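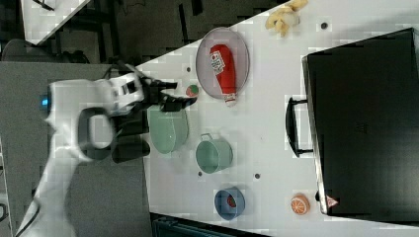 The town of Trulthorpe has finished counting what its residents leave behind on buses, and the total for the year came to 1249 items. Umbrellas led, as they do every year, followed by single gloves. The kitchen, however, is catching up. Riders on the Woltska line parted with 17 pots, none of them missed enough for a phone call, and a green pot on a white table is now as ordinary a sight in the lost property trade as a scarf. Of the full haul, 1164 items were never claimed.

The bus company, Byun Transit, keeps things for 100 days and then sells them off at the Vaninent Street depot. This year's sale is set for November, doors at 9 a.m., cash preferred. Last year one shopper is said to have bought back his own raincoat – and haggled. 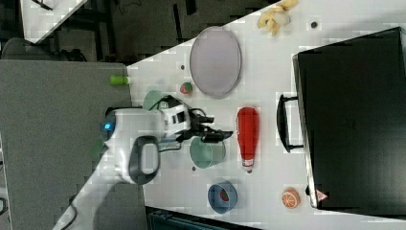 Bowls and cups: a growing share of household cast-offs.

The company has again asked riders to check their seats before getting off. It made the same request last year, on a poster, several copies of which were later handed in.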